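Search this site
Type and press enter

Brillbridge opens its hand-teaching kit to small workshops

2 min read

STANHAM, May – I've spent most of my working life watching people write code to make a gripper do what a child does with a toy brick, so I'm properly pleased to share this one! From this month, Brillbridge is opening Culetti, our teach-by-hand kit, to small workshops and colleges.

You hold the arm (or steer it from the remote desk, if you'd sooner sit down), do the job the way you'd like it done, and Culetti keeps the motion. We ask for about 100 goes at a task before we let the arm try alone – fewer for easy picks, more if the parts are awkward.

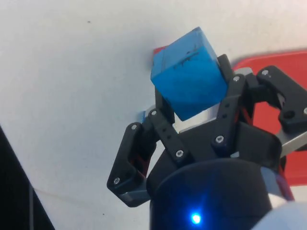

Wrist view: a blue cube held in the gripper's black fingers. Photo: Brillbridge

Cubes are where all our learners begin. Arnulfo Condori, who runs training for us, is firm about it. "People grab too fast on day one," he told me. "Give them a cube and an afternoon and they slow down. Then the recordings get good."

Our first partner, Huamán, has had eight staff on the kit over the spring, and they've recorded 82 tasks between them, mostly sorting and tray loading. Their notes changed our remote desk quite a bit – the pedal has gone, and I don't miss it.

Bookings for demo sessions in Stanham are open now. Come and have a go!

Bushra Rind, Brillbridge

Press contact: Bushra Rind | © Brillbridge | Back to top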